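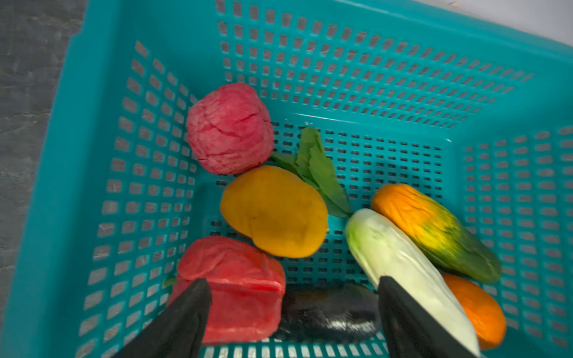

假的蔬菜和水果：篮子、袋子和桌面

我住在 Drinthorpe 已经7年了，学中文的时间比这个还长一点。这个网页是我用中文写的练习，也是我收藏的目录。如果有的句子不太自然，请您原谅，也欢迎写信告诉我。我喜欢收集假的蔬菜和水果，就是商店的橱窗、幼儿园的角色游戏和照相馆里用的那种。目录里现在有1,316件东西，其中蔬菜和水果是451件，别的是面包、鸡蛋、鱼和一些我不知道应该放在哪一类的东西。

这一页只讲整理：怎么放进篮子，怎么装进袋子，还有桌面上的工具。单独的蔬菜在别的页里，有名字和大小。

一、青绿色的篮子

塑料的，四面的壁上都是小的长方形的孔，一排一排的。我有很多种容器，可是最常用这一种。透过孔可以看到下面灰色的桌面，所以拿东西之前我已经知道里面还有没有东西。孔的缺点是小的叶子会卡住，拿出来的时候要慢慢地转一下，不要直接拉。

篮子里的八件，我一件一件写在下面，按照我自己的顺序。

粉红色的圆的：我不敢肯定它是萝卜还是洋葱。表面有细细的深红色的纹和皱纹，做得很用心。我问过两位中国邻居，一位说是萝卜，一位说是洋葱，他们讨论的时间很长，最后谈到了怎么做汤。目录里我写“根类，红”，这样两个人都不会不高兴。

黄里带橙的椭圆形的：可能是芒果，可能是土豆。表面不亮，中间附近有一个小黑点。我认为黑点让它更像真的。

一枝绿叶：叶子尖尖的，一片压着另一片。在中文里我应该说“一枝”还是“一束”，我查了词典，还是觉得两个都可以。叶子容易变形，整理的时候我总是最后放它，让它在别的东西的上面或者旁边。

长的，浅绿色和白色：像大白菜，也像小白菜的梗，有一条一条的棱。学中文以前，我把这些菜都叫一个名字，现在我知道区别很大，做菜的人会认真地纠正你。

橙、黄、绿三种颜色的长的：像正在变熟的木瓜，或者芒果。橙色的那一头有皱纹。我最喜欢它的颜色的过渡，从一头看到另一头，好像时间在走。

亮橙色的：胡萝卜或者红薯，有一部分在那棵白绿色的菜的下面。目录里它的位置还空着，我要先决定它是什么。

红色的方方的：像红甜椒，上面有一点儿折痕，边上有一条亮的光。方形的蔬菜放在篮子里很稳定，不会滚。

茄子：深紫色，几乎是黑色的，非常亮。在光下面它总是有白色的反光，所以给它拍照很难。手指印也很容易留下，我戴棉布手套拿它。

二、哪里来的

很多人写信问这个问题。我最早的一批是在 Tomoana 买的，那是一家卖橱窗用品的小店，在一条坡路上，冬天关门很早。老板把水果和螺丝放在同一个架子上，我觉得很有意思，也许我的习惯就是从那里来的。后来我开始从 Tramudov 的旧货目录里订，他们按重量卖，不能自己选，所以每次打开箱子都是惊喜，也有失望：有一次整个箱子都是柠檬。

我的目标是2,000件。家里的柜子可能不同意。

三、分类的规则

第一条规则：先看形状，再看颜色，名字最后。从前我先看名字，结果每天都在争论（跟自己）。圆的跟圆的在一起，长的跟长的在一起，叶子单独放。

第二条规则：重的在下面。假的东西重量很奇怪，有的大而轻，有的小而重，所以要用手试，眼睛会骗人。

第三条规则：一个篮子不要装满。装满以后看起来很丰富，像市场一样，但是找一个东西要把全部都倒出来。

四、篮子、袋子和工具在一张桌子上

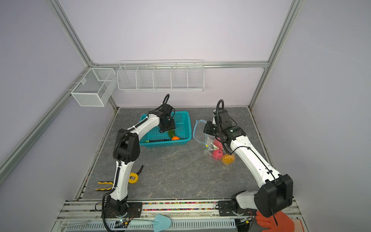

透明的拉链袋，封口是蓝色的一条，我用它装水果，特别是表面容易沾灰的。粉红色的水果我喜欢两个一起装，橙子放在袋子前面等一等，看袋子里还有没有地方。装袋的时候最重要的是空气：封口先留一个小口，用手掌轻轻压，然后再全部关上。如果压得太用力，软的水果会留下印子，要过一个晚上才恢复。

黄瓜我不装袋。绿色的黄瓜留在篮子里，旁边可以有一个小的橙色的水果，长柄的工具也可以横着放在篮子底，柄是深色的，头是绿色的。有的读者批评过我，说工具和蔬菜不应该在一起。在真的厨房里我同意。可是我的蔬菜是假的，它们跟园艺的东西很合适：浅蓝色的小铲子放在桌子的前边，看起来像刚从花园里回来。

卷尺是黄色的，带一条黑色的带子。目录里每一件东西都有长度，没有卷尺我不能工作。弯的东西（比如茄子）我量两次，一次直的，一次沿着弯的地方，两个数字都写。钳子的把手是黄色的，也有黑色的部分，我用它夹紧叶子里面的铁丝。银色的扳手是修架子用的，跟蔬菜没有关系，但是它一直在这里，我已经习惯了。橙色的手套也是这样。

桌子前面的边上有一条彩色的珠子，放在槽里。珠子不是收藏的一部分，我只是觉得颜色很好，跟灰色的、像大理石的桌面放在一起，让人心情愉快。

后面挂着两个白色的铁丝篮，小的是网状的，长的分成五格，都空着。我对长的那个有一个计划：第一格放根类，第二格放叶子，第三格放圆的水果，第四格放长的水果，第五格放“不知道”。按照我现在的情况，第五格可能最早满。

五、清洁

用干的软刷子，从上往下刷。有皱纹的地方刷子要小一点，我用画水彩的旧笔。不要用酒精，颜色会变淡，我用一个番茄学到了这件事。亮的表面用擦眼镜的布。洗篮子可以用温水，但是小孔里的水要甩干净，再倒过来放到下午。

六、还没有解决的问题

我想找一个写着 Rement 的小纸盒，原来跟一套迷你的豌豆放在一起。豌豆我有，盒子没有。如果您家里有空盒子，请不要扔掉，我可以用两个柠檬交换，或者更多的柠檬。

另外，“白菜梗”这个词我写得对不对，也请懂的人告诉我。下一页是面包和鸡蛋，五月的时候更新。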